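Speaker notes: Can a machine do the chores yet?
Femke Meijer
Talk for the Padton shop owners' evening, Sep 28, 2022

Slot is 60 minutes with questions. Aim to stop talking at 40 and leave the rest for the room. Last time I ran over and the people with the best questions had already gone for their trains.

Opening

Start with the show of hands. Who has a dishwasher at home? Leave it a moment. Who has a robot vacuum? Fewer. Who still picks things up off the floor before the robot vacuum runs? Same hands, usually.

Say who I am. I spent nine years running the back of a commercial kitchen and then the parts room at Leemans, and for the last four I have been helping small companies decide whether to buy automation. I don't sell machines. I get paid the same if the answer is no, and the answer is often no.

The question for tonight is narrow. I am leaving out car plants and big warehouses, where the work was arranged for machines a long time ago. I mean the jobs people in this room do between other jobs. Clearing a bench. Putting trays back on a rack. Wiping down. Sorting the clean from the dirty. Folding cloths. Emptying the bin before it is too full to tie.

Short answer, so they have it early: some of it, slowly, with a person close by. Then spend the rest of the talk on which parts.

What counts as done

People talk past each other here, so go slowly.

A demo counts a chore as done if it worked once on video. A shop counts it as done if you can stop thinking about it. Between those two is most of the cost.

Tell the Enivo story. They ran a trial at a bakery supplier with an arm that moved trays from a washer to a cooling rack. Over the trial it made 2766 moves. The owner told me the success rate was 92 percent and asked if that was good. I asked him what he would do with an employee who dropped or jammed eight trays in every hundred. He laughed, but he kept the report, and he went back to them with better questions.

Point to make: 92 sounds like a school grade. In a tray room it is a person standing next to the machine all morning. The second point is that the failures were not spread out. Most came when trays were stacked crooked or nested together. So the real finding was about how the trays came out of the washer, and they could fix that with a cheap guide rail. The number went up before anybody touched the software.

Hands

This is the longest section. Don't rush it.

Everyone asks about the brain. I would ask about the hand first. Wheels are good now and arms have been good for years. Cameras are cheap. The hand is where the chore either happens or doesn't.

Three kinds come up when you go shopping.

Suction. Very good on flat, clean, sealed surfaces. Poor on anything ribbed, perforated, greasy or soft. If your chore is moving cartons, start with suction and go home early.

Two flat jaws. Strong, simple, easy to repair. They want to come at an object from a direction they like, and they want it to stay put. Fine for a lot of shop-floor work if you can present parts the same way each time.

Fingers with joints. These can hook, press, cradle and push as well as pinch. They also have more pivots, more fasteners and more things to wear. You will be cleaning them.
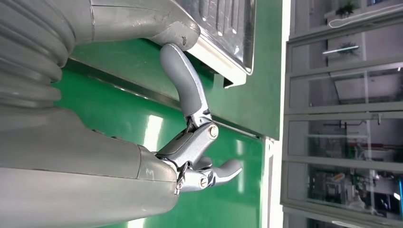
A metal tray is a good test for any of the three, and I use one when I visit a vendor. It looks like the easiest object in the building. It is flat, it is stiff, it has a lip. But the lip is thin, so there isn't much to hold. The surface is shiny, and shiny metal gives a lot of depth cameras trouble. If the tray has ribs, a suction cup may leak. If you grab one corner, the weight of the rest wants to twist it out of your grip. A person deals with all of this without noticing: fingers under, thumb over, a small shift when it starts to tip.

Ask the room to do it with a sheet of paper or a program, held flat, one corner, two fingers. Now do it with two fingers underneath and none on top. Everyone feels the problem in a few seconds, and it saves me a slide.

Contact is the other half. When you slide a hand under a tray you touch it before you can see whether you are in the right place. Your fingertips tell you. Many machines have very little feeling in the fingertips, and some have none. They go by position, and if the tray is slightly off from where it was expected, they push it. Sometimes the push is harmless. In a cabinet with glass in it, you care a great deal.

Covers and sleeves: mention them, since kitchens will ask. A flexible sleeve over a wrist keeps crumbs and spray out of the joint. Folds also collect whatever lands in them. Ask who cleans it, with what, and how long the arm is down while they do.

Where machines are useful now

Keep this part concrete. Go through the list at talking speed.

Floors, if the floor is clear and mostly the same each day.

Moving bins or carts along a fixed route. Idar has been running one between receiving and the wash area for over a year, and the staff have stopped talking about it, so I count that one as done.

Loading and unloading one machine with one kind of part. Still the best first project for a small shop. Boring on purpose.

Weighing, counting and checking labels. No hand needed.

Where they are not ready

Mixed loads. A sink with a pan, a whisk, a cloth and a knife in it is four different jobs.

Cloth of any kind. Machines can fold towels, and I have watched it happen. I had time to get a coffee during the second towel.

Tidying. This one surprises people. Picking up an object is the small part. Knowing that the screwdriver belongs in the second drawer, that the tape stays out and that the folded note is somebody's and should be left alone is the large part. New people in your shop need weeks to learn it too.

Anything wet and in a hurry.

At home, all of the above and stairs.

How to look at a demo

If they take one thing from the evening, this is the practical bit. There are 6 checks on the handout, so don't read them all out. Cover these.

Ask whether the video is played at normal speed. Plenty are not, and a decent vendor will tell you straight.

Ask whether a person is steering. Remote control is a fine way to teach a machine and some companies are open about using it. You need to know which you are watching, because you will be paying for that person or doing without them.

Bring your own object. Take your worst tray, the bent one. If they won't try it, ask why.

Move the object a hand's width and ask them to run it again.

Ask to see a failure and then ask what happens next. Does it stop? Does it try again? Does it carry on and stack the next tray on top of the dropped one? I have seen the last one, and it was loud.

Money, briefly

No price list. Prices I quoted in spring were wrong by summer.

Tell them to write down the minutes first. Pick one chore, keep a sheet by the station for two weeks, and write down how long it took each time and who did it. Half of my clients stop there. They find the chore is smaller than it felt, or that most of it is walking, and they move a shelf. Leemans moved a shelf. It cost them an afternoon.

If the minutes are real and the job is the same every day, call a vendor. Budget for the arm, then the stand, the guarding, the hand and the second hand, because the first one will be wrong.

Questions I expect

Will it take jobs? In shops this size I have mostly seen it take the worst hour of a job. That may not hold forever and I should say so.

Is it safe near staff? Depends on the setup, meaning speed, weight and what the hand is holding. A slow arm with a sharp tray in it still has a sharp tray in it. Get the whole cell assessed, with the tool fitted.

When will I have one at home that does the dishes? I don't know. I said five years once, in front of people, and they remember.

Should we wait? For mixed work, yes. For one machine with one part, the gear available today is good enough to try.

Housekeeping

Handouts are by the door. The site visit to Idar is in October and places are limited, so sign the sheet before leaving. Closed shoes, please.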